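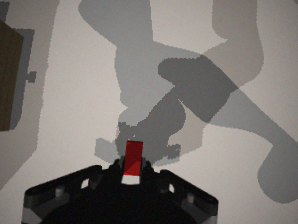 Held Open: Doorstops of the Trirkine Line
Photographs and captions by Abdelilah Hamdy
Kavham Books, hardcover

Abdelilah Hamdy spent two years driving between the small towns on the old Trirkine railway line and photographing whatever people were using to hold their doors open. He came home with 1403 pictures. Held Open prints a fraction of them, sorted into 17 short chapters, and it is one of the more likeable picture books I've had through the letterbox this year.

The idea started with a brick wearing a knitted cover in the doorway of a bakery. Hamdy says in his introduction that he had stopped for a pie and photographed the brick while he waited for it to cool. The next town had a bowling ball. The one after that had a cast iron pig with one ear. By the time he got back to Aken he had six pictures and a plan, and the following April he took leave from his job and did the whole line properly.

Every photograph was taken from close to the ground, and nearly all of them in daylight. You see the doorstop, the bottom of the door and a strip of floor. Now and then a shoe gets in. It sounds repetitive and for the first chapter I thought it might be, but the floors turn out to do a lot of the work. There is cracked lino, hall carpet with a path worn down the middle, green concrete outside a public toilet, and some very good tiles in a former bank. After a while I was looking at the floors first.

The chapters are grouped by type of object. Bricks gets the longest run, as you'd expect. Animals is the chapter most people will turn to, and it has frogs, a pelican, several dogs and a concrete tortoise that has been painted at least four times. Irons is all flat irons and I could have done with half as many. My favourite is called Full Tins, which covers paint tins, a drum of olives and a large tin of pineapple rings that a surf club had been using for so long that the label had gone white. Hamdy asked what would happen if somebody opened it. The answer is in the caption and I won't spoil it.

The captions are short, mostly one or two sentences, and set in small type under each picture. They give the town, the kind of building and whatever the owner was willing to say. A woman at a hardware shop uses a bag of cement in spite of having a whole rack of rubber wedges for sale behind her. A school principal would not allow the school to be named. One man had never noticed that there was anything holding his door open. Hamdy reports all of this without any nudging, and the book is funnier for it.

He is less sure of himself in the longer pieces. There are three essays spread through the book, and the one on the history of the door closer is heavy going. It runs for nine pages, with a lot of dates, and there's only one picture, of a patent drawing. The essay on draughts is better because he talks to people about their own houses. The last one deals with fire doors and the notices telling you to keep them shut, and it goes with a set of pictures of fire doors propped open by fire extinguishers. I know a few building managers who will either love that chapter or ring someone up about it.

The production is good. Kavham has used a heavy uncoated paper that suits the subject, and the colours are slightly muted without going muddy. The book was designed by El-Sayed, a two-person studio, and they've kept things simple: one picture to a page most of the time, wide margins, page numbers at the outside edge where you can find them. The book lies flat once it's been opened a few times. My copy had a small bump on the bottom corner when it arrived, and the packaging could be sturdier for something this heavy. It weighs enough to hold a door itself. The publisher has noticed this too, and printed the back cover with a drawing of the book doing exactly that.

A few complaints. The map inside the front cover has the towns marked by number, but the key is at the back, so you are forever turning from one end to the other. There is no index of places, which is a pity in a regional book, as people who live along the line will want to look up their own town. I found two captions swapped in the Bottles chapter (a jar of sand is described as a wine flagon, and the flagon over the page as the jar). And I'd have liked a few more pictures from inside houses. Hamdy explains that he didn't like knocking on doors, so most of what he found is in shops, halls, churches and sheds. The handful of kitchens and back verandahs he did get into are among the best things here, especially the verandah with the sewing machine.

The first printing was 500 copies and sold out before I got around to asking for one. The second is 3000, and it should be easy enough to find in bookshops or through the publisher. The two printings are the same apart from the endpapers, which were orange in the first and are now grey. Collectors may care about that. I prefer the grey.

It would make a good present for someone who is hard to buy for, particularly if they've lived in a country town or worked in an old building. Children like it as well. Mine went through it on the lounge room floor picking out the ones they would steal, and then spent the afternoon testing things against the laundry door. A bag of potatoes worked. A boot full of marbles did too, until the dog got involved.

Readers who want serious documentary photography may find it slight. There are hardly any people in it, no big argument about country life, and the light is whatever the light was when he pulled up. I didn't miss any of that. I read it over three evenings and have been back to it several times, usually to show somebody the pelican.

Hamdy mentions in the acknowledgements that he has begun on a second book, about the things people put on top of their fence posts. He has done the road out of Aken as far as the silos and is asking readers to write to him, care of Kavham, with directions to any good ones.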